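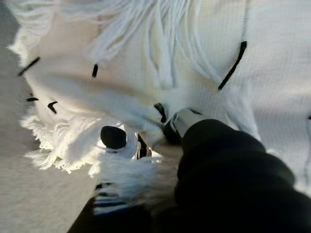 Begehung Möbel und Heimtextilien, Gästehaus Rostness
Checkliste mit Anmerkungen
Stand: 11. Februar 2019
Begehung: Kerstin Buschmann, Yurii Marchuk
Vorgangsnummer: 3492

Geprüft wurden die Aufenthaltsbereiche, die Flure im Obergeschoss und die 32 Gästezimmer. Küche und Heizungsraum laufen über eine eigene Liste. Bewertung: i. O. / Mangel / offen.

1. Sitzmöbel

1.1 Standfestigkeit der Sessel und Stühle
i. O.
Alle Sessel im Aufenthaltsbereich stehen ohne Kippeln. Im Frühstücksraum wurden die Gleiter im Dezember erneuert.

1.2 Verschraubungen unter der Sitzfläche
Mangel
Bei den Schreibtischstühlen in Zimmer 4 und Zimmer 17 sind Schrauben locker. Nachgezogen wurde nur in Zimmer 17, für das andere fehlte der passende Schlüssel. Der Stuhl ist bis zur Reparatur aus dem Zimmer zu nehmen.

1.3 Polsterbezüge, Nähte
i. O., mit Bemerkung
Am Zweisitzer neben der Rezeption geht die hintere Naht auf. Noch kein Austritt von Füllmaterial. Bei der nächsten Begehung wieder ansehen.

1.4 Scharfe Kanten, Klammern, Splitter
i. O.

2. Kissen, Decken, Überwürfe

2.1 Abstand zu Heizkörpern und Leuchten
Mangel
In Zimmer 9 lag eine Decke über dem Heizkörper. Mit dem Reinigungsdienst Hulano ist besprochen, dass Decken nach dem Aufschütteln auf das Bett oder in den Schrank kommen. Der Hinweis gehört außerdem in die Gästemappe — dort steht bisher nur etwas zum Fenster.

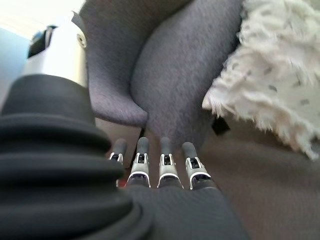 2.2 Pflegeetiketten vorhanden und lesbar
offen
Bei den älteren Überwürfen sind die Etiketten herausgeschnitten. Ohne Etikett ist nicht nachvollziehbar, wie gewaschen werden darf und woraus das Gewebe besteht. Frau Buschmann sucht die Lieferscheine von Stitance heraus. Was sich nicht zuordnen lässt, wird bei 30 Grad gewaschen und nicht in den Trockner gegeben.

2.3 Lose Fäden, Fransen, Zierknöpfe
i. O., mit Bemerkung
Fransen auf festen Sitz geprüft (Zugprobe von Hand, je Seite an mehreren Stellen). Bei Familienbelegung sollen Textilien mit langen Fransen oder angenähten Kleinteilen nicht in Reichweite von Kleinkindern liegen. Der Belegungsplan für die Hauswirtschaft bekommt dafür eine zusätzliche Spalte.

2.4 Lagerung der Reserve
Mangel
Der Wäscheschrank im Obergeschoss ist bis unter die Decke gefüllt, oben liegen schwere Wolldecken. Umräumen: Schweres nach unten, oben nur Kissen. Die Trittleiter davor hat keine Prüfplakette.

3. Bodenbeläge

3.1 Stolperstellen, Übergangsschienen
Mangel
Schiene zwischen Flur und Treppenabsatz steht auf der Wandseite hoch. Vorläufig mit Klebeband gesichert. Firma Chien ist angefragt, Termin steht aus.

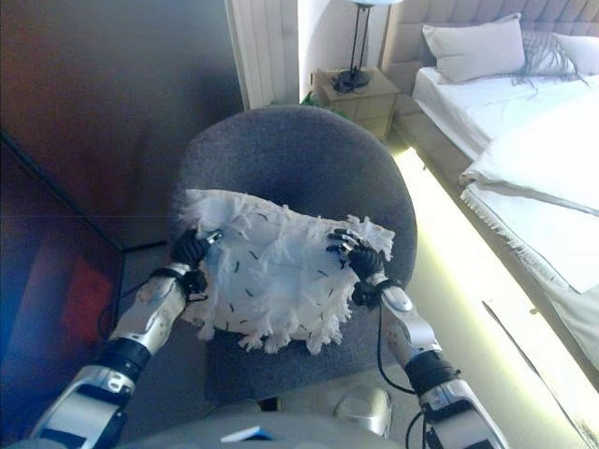 3.2 Lose Läufer
i. O.
Der Läufer vor der Rezeption hat jetzt eine rutschhemmende Unterlage in voller Größe. Die alte war zu kurz und rollte sich am Rand ein.

3.3 Teppichboden, Verschmutzung und Verschleiß
i. O., mit Bemerkung
Laufspur vor den Zimmern 12 bis 15 deutlich sichtbar, Flor noch fest. Feuchtreinigung nur bei gesperrtem Flur.

4. Rettungswege

4.1 Durchgangsbreite bei aufgestellten Möbeln
Mangel
An der Messstelle vor dem Nebenausgang bleiben neben der Sitzbank 100 cm. Das hauseigene Maß aus dem Aufstellplan liegt bei 120 cm. Bank wird an die gegenüberliegende Wand versetzt.

4.2 Beschilderung nicht durch Möbel oder Vorhänge verdeckt
i. O.
Der Vorhang am Nebenausgang wurde gekürzt und gibt das Schild frei.

4.3 Brennbares Material unter der Treppe
Mangel
Zwei Kartons mit Kissenfüllungen. Herr Marchuk hat sie in den Keller gebracht, der Punkt bleibt bis zur Nachkontrolle trotzdem stehen. Er tauchte schon im letzten Protokoll auf. 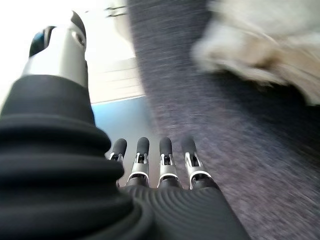
Anmerkung Sum-yee Tsao: Zu 4.3 bitte klären, wo die Kartons auf Dauer hinsollen. Im Keller stehen sie vor dem Wasserzähler, dort kommt der Ableser nicht mehr durch. Zu 2.4: Die Trittleiter kann sofort weg, im Hauswirtschaftsraum steht eine geprüfte.

Antwort Buschmann: Trittleiter ist ausgesondert. Für die Kartons wird das Regal im Trockenraum freigemacht.

5. Nachkontrolle
Offene Punkte: 1.2, 2.1, 2.2, 2.4, 3.1, 4.1, 4.3
Zuständig: Yurii Marchuk
Verteiler: Hausleitung, Hauswirtschaft, Rezeption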